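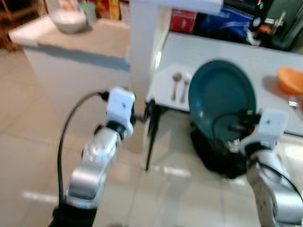
How often should the kitchenette be checked? Once a month, and again after any repair or appliance swap.

Kitchenette check, second floor, Yip Building
Date: March 27, 2026
Checked by: Rhona Farquharson

Dishes and glasses free of chips – OK. One mug with a cracked handle thrown out.

Outlet by sink trips when tested – OK. Test button is stiff.

Extinguisher, tag 561 – Needle in green, pin in place. Service due in June.

Under-sink cabinet – FAIL. Drip at the trap, tray half full. Work order 229 opened.

Microwave (Broko) – Door seal clean. Cord was pinched behind the cart, moved it.

Refrigerator (Altivine) – 39 F on the top shelf. Unlabeled food left in the drawer, note posted.

Floor and mats – Mat by the door curls at one corner. Tape is a trip hazard too, so please order a new mat.

First aid box – Short on small bandages and burn gel. Everything else in date.

Exit path – Clear. Two Matent boxes moved to room 224.

Recheck the trap once the work order closes.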